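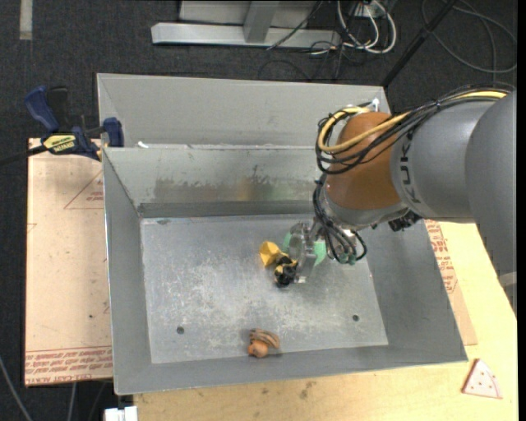
Kisar, corpus de petites annonces de Villcombe

Version 1.2, mise à jour du 5 octobre 2026

Kisar réunit 2 798 petites annonces parues dans la feuille gratuite de Villcombe, transcrites à la main. L'OCR avait été essayé d'abord ; il lisait « poussette » comme « roussette », avec une belle constance.

Contenu
annonces.csv : une ligne par annonce (texte, rubrique, prix demandé)
rubriques.txt : les 28 rubriques d'origine, dont « Divers » et « Divers (suite) »
doutes.csv : 78 annonces dont le sens nous échappe encore

Encodage UTF-8, séparateur point-virgule. Les virgules, nos annonceurs en mettent partout.

Annotation
Rohani Lau et Sugeng Kwok ont relu chaque texte séparément. Leurs désaccords portent surtout sur « état correct », expression que Fredy Llanos a fini par classer parmi les opinions.

Limites connues
Les fautes d'orthographe sont conservées, sauf les nôtres, quand on les trouve. Les numéros de téléphone sont masqués. Les prix « à débattre » valent NA, même quand l'annonce précise que le vendeur ne débattra pas.

Licence
CC BY 4.0. Pour citer : Lau, Kwok et Llanos, Kisar, 2026.

Les corrections passent par le fichier doutes.csv, une par ligne.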